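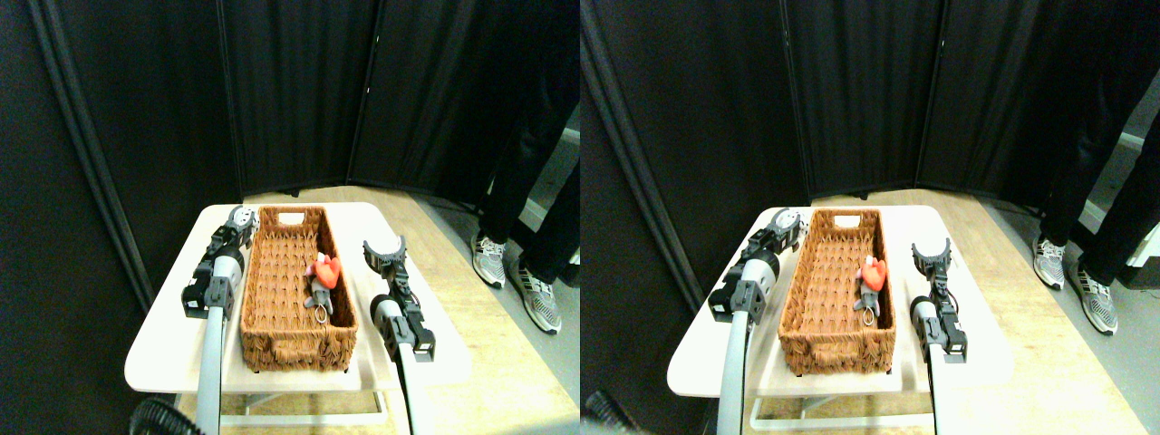
Club de lecture et d'échange de livres — Association Thevar

Le panier de janvier

Chères lectrices, chers lecteurs,

Notre première soirée de l'année a eu lieu dans la petite salle du rez-de-chaussée, parce que la grande était prise par la chorale. Nous étions un peu serrés, mais je crois que cela a aidé la conversation. Merci à Geetha Joseph, qui a apporté le thé et aussi des gâteaux à la cardamome dont plusieurs personnes m'ont déjà demandé la recette. Elle me l'a promise pour le prochain bulletin.

Je rappelle le principe pour les nouveaux membres. Chacun vient avec un livre qu'il a aimé et qu'il accepte de laisser partir. On le présente en quelques minutes, sans raconter la fin, puis on le dépose. À la fin de la soirée, chacun repart avec le livre d'un autre. Il n'est pas obligatoire de rendre le livre, mais il est demandé d'en dire un mot la fois suivante, même si on l'a abandonné à la page 17.

Le livre le plus discuté a été celui d'Olga Ocampo, un gros roman familial de plus de 600 pages, qui se passe dans une ville de mineurs appelée Drungate. Olga l'a lu deux fois, la première dans sa langue et la deuxième en français, et elle trouve que le grand-père est plus sévère dans la traduction. Ajith Marar n'était pas d'accord. Pour lui, c'est le vouvoiement qui donne cette impression, et un lecteur qui a grandi en France ne le sentirait pas de la même manière. Nous avons parlé de cela très longtemps, et je dois avouer que je n'ai pas encore d'opinion. Quand j'ai appris le français, le « vous » me semblait toujours froid. Maintenant je l'utilise avec mon voisin, que j'aime beaucoup.

Tharun Unnithan a présenté un recueil de nouvelles très courtes, qu'il conseille à ceux qui lisent dans le train. Le livre est parti tout de suite.

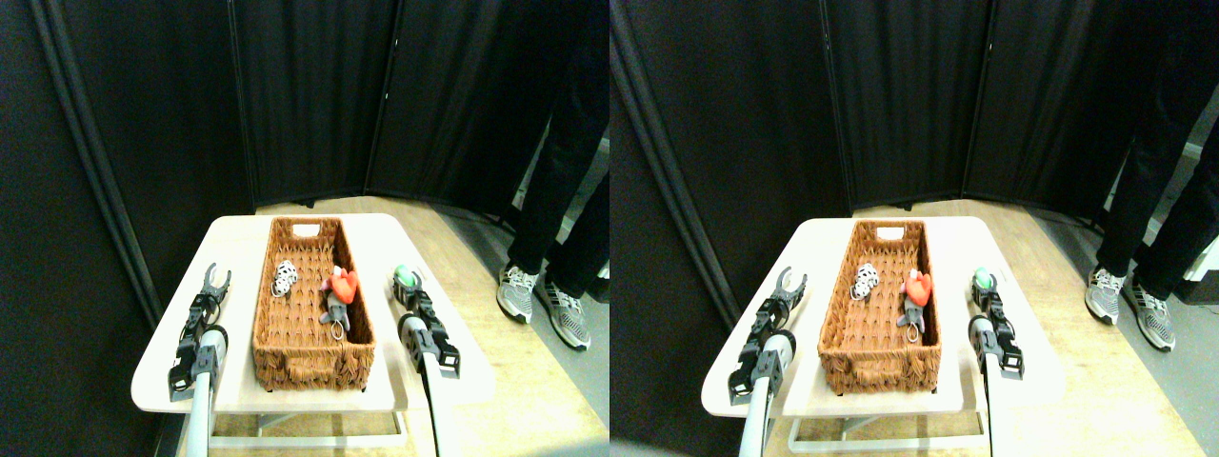
Pour la séance de mai, nous voulons proposer un thème aux familles : les livres que l'on nous a lus quand nous étions petits. Chandrasekhar Krishnan a déjà choisi un conte que sa mère lui récitait de mémoire et dont il n'a retrouvé le texte imprimé que l'année dernière. Les enfants pourront venir avec leurs parents et présenter eux aussi un album, s'ils en ont envie. Nous prévoyons pour eux un panier en osier avec de petites peluches, comme le cœur rouge ou le petit animal blanc à taches noires, et chaque enfant en prendra une pour inventer le début d'une histoire. Les plus timides peuvent seulement écouter.

La prochaine rencontre ordinaire est fixée au jeudi 30 janvier, à la même heure. Si vous ne pouvez pas venir, vous pouvez confier votre livre à Geetha, avec un petit mot glissé à l'intérieur — quelques lignes suffisent. Merci d'écrire votre prénom sur le mot et non dans le livre.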